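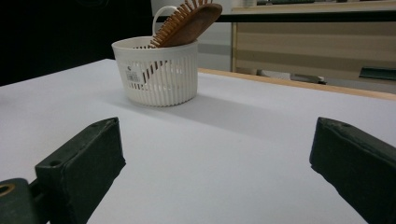

Hand-held demonstration

Hand-held demonstration is a way of gathering examples for a robot's learning system without having the robot do any of the work. A person takes a gripper in each hand, does a small household job with them, and the recordings go off to train a model that will later try the same job with an arm. I've done a fair bit of it (mostly for the Galside project, at a white table with a very well-travelled hairbrush on it), so I get to write this entry, and I'll try to keep my moaning to a minimum!

Terms you'll run into

An episode is one go at a task, from pressing start to pressing stop. A task is the written instruction that goes with it, something like "put the hairbrush in the basket". A session is however many episodes you get through before your wrists want a sit-down. Some groups say "demo" for episode and "run" for session, and some say it the other way round, so do ask before you join in.

Most setups record from a camera on each gripper and another higher up, near the eyes of the person doing the job. The gripper views are close and rather odd to watch back. You see the fingers all the time and your own face never, which suits me fine.

Choosing the objects

You want things that people really own and that are a bit awkward to get hold of. A paddle brush is lovely for this – smooth wood on the outside, a great crowd of pins on the face, and a handle that's much narrower than the head. Where you grip it changes everything about how it swings and how it goes into a container. At Galside we grip it by the handle end in one batch and by the head in another, and the two go under separate labels.
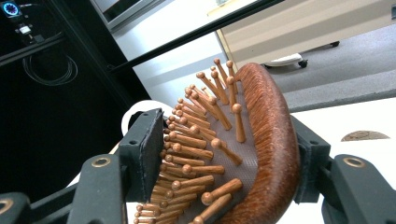 Colette Langlois reckons I'm too fond of the brush. Her view, left on the draft of this page, is that a model fed on one favourite object learns that object by heart and is lost when it meets a comb, and she'd swap the brush every twenty episodes if she had the say. She's right, I think, though I'd want the easy object mastered before the swapping starts. We settled on the brush first and a mixed drawer of bathroom things after it.

How many episodes

More than you'd like. The Galside brush-and-basket set stands at 2,803 episodes as of 19th April, of which 156 have been marked bad and kept in a folder of their own. A bad episode is one where the instruction and the doing don't match, or the clocks on the cameras have drifted apart. A clumsy episode is a different matter. If you fumble the brush, pick it up again and finish the job, that goes in with the good ones, and I'd fight anyone who tried to throw it out.

Variety counts for as much as the total. Move the basket a hand's width, turn its loop handle the other way, lean the brush instead of laying it down. I keep a scrappy list by the table and tick things off, then ignore the list by the afternoon and have to start a new one.
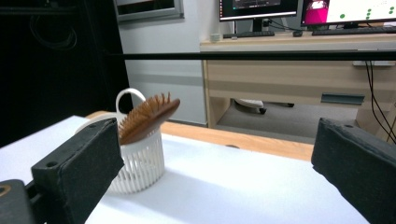
Benoît Huet asked whether the background ought to be tidied away too, desks and screens and all, so that the model has nothing to look at except the task. We went round on this for most of June. His side had a plain cloth hung all the way round the table; mine wanted ordinary room behind it, on the grounds that kitchens and bathrooms don't come with cloths. There's no agreed answer that I know of. Viren records against plain cloth and Miken doesn't, and both seem happy with what they get.

Using both hands

Two-handed work is slower to learn. The usual beginner's trouble is the idle hand, which drifts about, hovers in front of the other camera or goes to scratch a nose with the gripper still in it. Park it low and open over the near part of the table and leave it there until it's wanted. Watch the cables at your sleeves as well – I've dragged a basket halfway across a table with one and not noticed until playback.

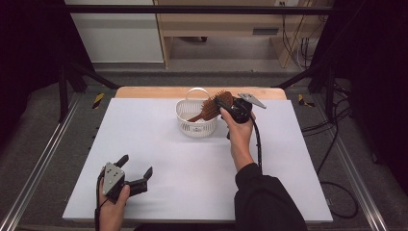 Checking the recordings

Watch some back on the same day, while you can still remember what you were trying to do. I look at the first five, the last five and a handful from the middle, at double speed, with the instruction written on a sticky note beside me. Rey, the little program we use for trimming, cuts the dead seconds off each end, but it can't tell a pause for thought from a pause for tea, so the long ones need a human eye.

See also: Teleoperation; Episode labelling; Gripper care and cleaning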